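Ellusance Bulky Wool Yarn
by Tresgate
Yarn > Bulky > Ellusance

Fiber: 70% wool, the rest alpaca
Construction: 2-ply, lightly twisted
Length per skein: 87 yards
Shades: 12
Care: hand wash cool, dry flat
Sold by the skein, unwound

We've wanted a proper winter bulky on this page for ages, and Ellusance is the one that finally got all of us knitting after hours. It's round and springy in the hand, with enough alpaca to give it a soft haze but not so much that your cables melt away. Ribbing snaps back. Garter stitch looks like a big cushion. And it's quick! A hat is one evening if you don't stop to wind a second skein, and most heads won't need one.

The twist is on the loose side, so a blunt needle tip works better than a very sharp one. Sharp tips like to dive between the plies, especially on decreases. Wood or bamboo is lovely with it. On slick metal the first few rows can feel like they want to slide right off, though fast knitters seem to enjoy that. 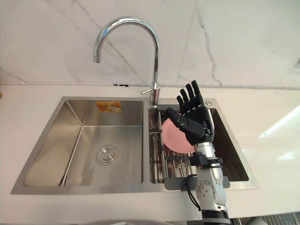 Gauge is where Ellusance surprised us. It relaxes a good deal in its first soak, more in length than in width, so please wash your swatch before you measure it. Cool water, a drop of wool wash, a gentle squeeze, then roll it in a towel and lay it flat. Don't hang it, even a small one. The alpaca gives it drape, and drape plus gravity makes for very long sleeves.

If you're between sizes in a pattern, we'd go down. Several of our shop samples came out roomier than planned (still worn constantly, just with the cuffs turned up).

Choosing colors

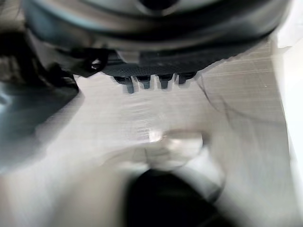
The grays are the heart of this range and the place where you can really play. Tresgate spins them from natural and dyed fleece blended together, so even the darkest one has some life in it and none of them looks flat next to its neighbor. For a round yoke, try them in wide, plain bands with no motif at all. The curved bands in the photo are a combination we'd happily cast on tomorrow: pale silvery gray innermost, then a deep black, then a softer gray-brown at the outside. That last step is what makes it, a warmer edge after all that cool color. Ellis is the shade to look at for the gray-brown. It's a mushroomy, slightly rosy neutral that looks dull on a screen and wonderful on a shoulder.

For brights, the rust and the deep teal are our picks. The teal can bleed a little the first time it's washed, so soak it separately before you put it beside a pale shade. The rust hasn't given us any trouble.

Patterns we like with it

Trirwood is a top-down pullover written for this yarn, with a deep yoke and short rows at the back neck. It's a good first sweater. The increases are all in plain rounds, and you can try it on as you go. We also love Ellusance for thick house socks, felted or not, and for a plain watch cap with a double brim. It's a bit heavy for shawls, but a short cowl is great.
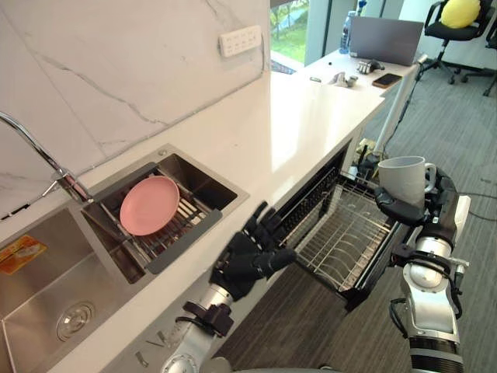
Page last updated January 26, 2026

Winding and joining

Skeins come tied in three places. Please take your time getting them onto a swift, as the haze makes the strands cling to each other, and a tangle in a fuzzy yarn is no fun. Wind a loose cake. Pulled tight around a ball winder, Ellusance stays stretched, and your gauge will be off until it's washed.

Spit splicing works well with all the natural shades. The teal is stubborn, so weave those ends in along a seam or across the back of the ribbing. Leave yourself a longer tail than usual.

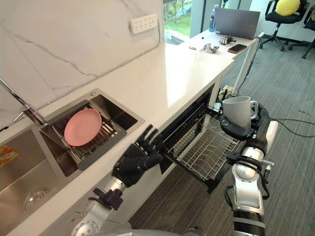

Pilling is moderate. You'll see a little under the arms after the first few wears, and then it mostly settles down. A sweater comb takes care of it in a couple of minutes. We'd skip the electric shavers on this one, since they tend to take the haze off along with the pills.

Dye lots

Lots vary quite a bit in the grays. Order everything for a sweater at once, and if you run short, alternate skeins every other row through the join. Our next delivery from Tresgate is due in August, and it will be new lots throughout. If you'd like skeins matched to something you already have, put the lot number from your label in the order notes and we'll check the shelf before we pack.

See also: Trirwood pullover pattern, shade cards, wool wash, bamboo circular needles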